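OK so I've fallen completely down the dumpling hole this fall and I need to tell everyone about dough. Thread!

First thing I got wrong: cold water for everything. Cold is for boiled dumplings. For steamed ones you want hot water, just off the boil, and the dough goes all soft and stretchy. So good!!

My batch is 500 grams of plain flour, a big pinch of salt, then hot water a splash at a time, stirring with chopsticks until it looks shaggy. Knead, cover, leave it alone for half an hour. 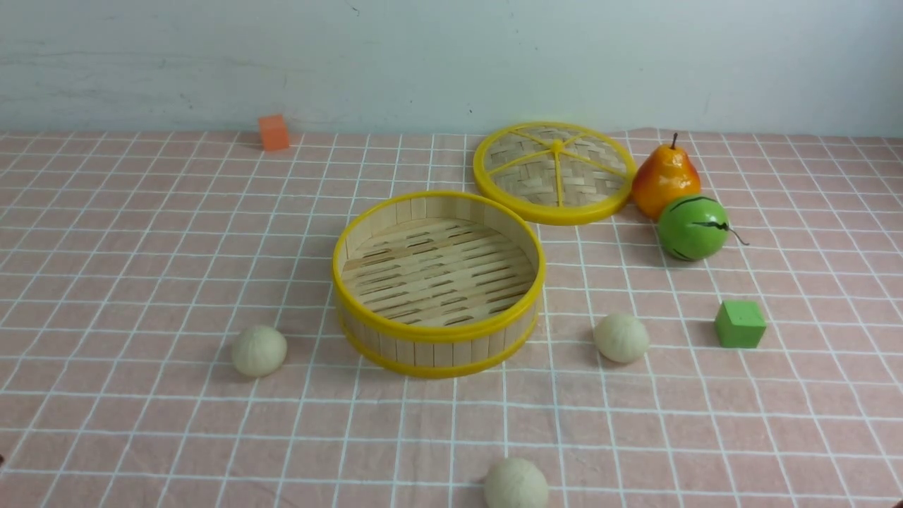

Photo: Coralie Tapsell

Bamboo beats my old metal steamer for these. The lid soaks up steam so you don't get drips on the tops (soggy pleats are heartbreaking). Line it with cabbage leaves, and leave gaps because they puff up!

Filling: pork, ginger, scallion, a LOT of white pepper. Declan Hapeta swears by grated zucchini, squeezed hard. I tried it and yes, he's right, I'm annoyed.
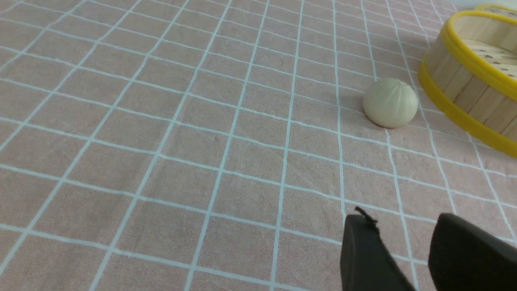 Marín, 23 October 2021

Pleating! My first ones looked like chewed gum. Jolene Bolger told me to keep my thumb still and let the other hand do the folding, and wow, what a difference. I've made more than 409 since then and they're still a bit wonky.

Next up is soup dumplings in December. If you have a good trick for the jellied stock, please send it my way!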